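Stenotmont knitters get their mitten pattern back

The Stenotmont mitten is back on the needles! After years of faded photocopies passed from hand to hand, the full pattern has been charted fresh and is free to download from the Cornance yarn shop's website, with both the adult and child sizes.

Britt-Marie Bakke spent the whole winter on it, working from 2 old pairs and a page of notes in three different handwritings (one of them nearly impossible to read). The thumb gusset gave her the most trouble. She ripped it out 5 times before the little diamonds lined up with the palm, and the finished version is gorgeous.

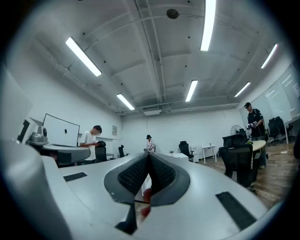 Ridwan Halim wrote in as soon as the chart went up to say that he had cast on the same evening and was already past the cuff, though he would go down a needle size if, like him, you knit loosely. He also wants a left-leaning decrease at the tip, so expect a friendly argument over that one.

The pattern calls for two colors of fingering weight wool. Bakke used Seixas in cream and dark blue, but anything with a bit of grip will do, and leftovers are perfect for the child size. One adult pair comes to 1562 yards short of a sweater, she jokes, so it makes a great first try at stranded knitting.
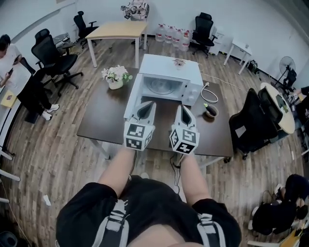
Beginners can start with the plain cuff and leave the braid for a second pair. A matching hat is planned for April, with the same diamonds around the brim and a crown that closes in 6 points. Bakke is swatching it now in Skirnoritz, a softer wool that blooms beautifully after a soak.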